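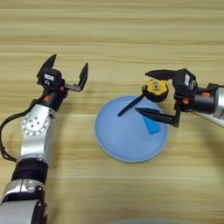 Reading time: 2 minutes

A tableware library that lends plates, bowls and serving dishes for parties and family meals will move into larger premises in June, after running out of shelf space at its first address.

Ornodell opened in a former shoe repair shop on Marinho Street with 246 pieces, most of them donated by households in the surrounding streets. It now has 662, and the back room can no longer be used for returns.

The new unit, on the ground floor of the Notuvum building, has a separate washing area, a loading door and space for two long sorting tables. Borrowers will be able to collect from 8 in the morning. At present the doors open at noon, which has been a common complaint from people picking up for a lunch.

Ermelinda Frade, who started the library after clearing her aunt's house, said the plain round dishes were borrowed most often.

"People come in asking for the big patterned platters and then go home with the simple ones," she said. "Blue goes first, then white. I have a shelf of brown gravy boats that have been out twice."

Membership stands at 316 households. Members pay a small yearly fee and can keep items for up to five nights. Broken pieces are charged at a flat rate, whatever their age, although chips on the underside are ignored.

Stock is being checked before the move. Each piece is looked over on a table, and anything with a crack running through the glaze is taken out of use. Odd saucers and lids without a matching pot will be sold at the door for small change.

Mafalda Correia, who runs the bookings, said members with items at home should bring them back to Marinho Street as usual until the end of May. Loans that run past the move can be returned to either address for the first fortnight.

The library will also take over a collection of glass jugs and cake stands from Proltetti, a catering firm in the same district that is closing its hire counter. They will be listed once they have been washed and numbered.

Some neighbours of the new unit had asked about noise from early collections. Deliveries will use the side entrance, and crates are to be carried in by hand before nine.

Donations are paused until the shelves are up. When they resume, the library would like soup bowls in sets of four or more and medium serving dishes. It has enough mugs.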